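Ceramics 1, Handout 4: Glaze and Shrinkage

Okay, so last time we got as far as bisque, and I promised you we'd talk about why your pots come out smaller than you threw them. Clay loses water twice, once on the shelf and again in the kiln, and the particles pull closer together each time. I tell my Ellwood group to throw a test bar of exactly 100 millimeters and measure it after every stage — boring, I know, but you'll thank yourself in September when you start on sets.

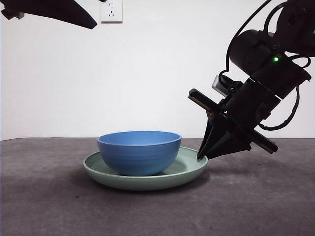

Why do we leave the foot of a pot unglazed? Glaze melts into glass, and it'll glue your piece to the kiln shelf if it gets the chance.

Wipe the foot with a damp sponge, then go a little way up the wall too, especially with Tesitz blue, because it runs like crazy! I fire that one to 2,125 degrees Fahrenheit. Bring your test bars next time, even the cracked ones.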